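About > Our Story > The Bedding Room

5 min read

Shop Rentals Care Guide Our Story Contact

Who we are

Kincaid Bedding. Small outfit, two floors, one very slow freight elevator. We wash, mend, and rent out quilts and comforters for guest houses, summer camps, and people whose relatives all show up in the same week. We also make the beds, if you want that. Plenty of people want that.

Started by Aidan Madigan with 200 secondhand blankets and a washer that walked across the floor on the spin cycle. He'd been doing the linens at his aunt's guest house and was tired of sending good comforters to the dump over one popped seam. Figured other places were doing the same. They were.

Marites Cabrera came on the second winter. She ran alterations at a dry cleaner before that and she redid the whole mending side - new tables, better light, thread sorted by weight and not by whoever used it last. If your comforter came back with a seam you can't find, that was her bench.

What we do

Wash. Big drums, mild soap, no softener. Softener coats the fill and it never fluffs right again. Ask us how we know.

Dry. Low and long. Then hung overnight on the rails upstairs, then felt by hand along every channel for cold lumps. A cold lump is a damp lump, back in it goes.

Mend. Popped stitching, worn edges, torn corners, ties that came off inside the cover. We don't do zippers on sleeping bags anymore, sorry. Try a camping shop.

Rent. Twin to king, by the week or the season. We have 800 comforters in the building on a quiet day and a lot less right before the holidays. January is when they all come home at once, so if you're sending in your own stuff for washing please try to miss that month.

Make up beds. Two people, one bed, no shouting across the room. Sheets, blanket, comforter, pillows last. We do rentals, show homes, and the Baseo cabins up the lake road every changeover.

How we name things

People ask. Our two house comforters are the Jirkis and the Jirkeck. The Jirkis is the light one, box stitched, good for spring. The Jirkeck is the heavy one and yes the names are too close together, and yes we've shipped the wrong one. Aidan picked them. Check your label befor you make the bed.

A word on quilted covers

Quilting keeps the fill where it belongs. It also means the top puckers up when you grab it, and it'll hold a crease if it goes on the bed straight from a tight fold. 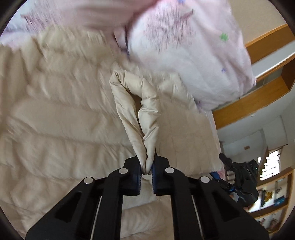
A pinched-up fold on a beige quilted comforter, one side smooth, the other all tucks and creases. Let it go, shake from the foot end, smooth outward with a flat hand. Don't iron it. Steam from a little distance is ok if guests are in the driveway.

Where we're headed

We passed 1000 repairs a year and would like to get to 2000, which needs another bench and somebody who likes hand sewing. If thats you, write to Marites. No resume needed, bring something you mended.

Pickup is out back by the loading door. Ring twice - the dryers are loud. Bag your comforters loosely please, and put your name inside the bag, not taped on the outside.

Page last updated Dec 28, 2020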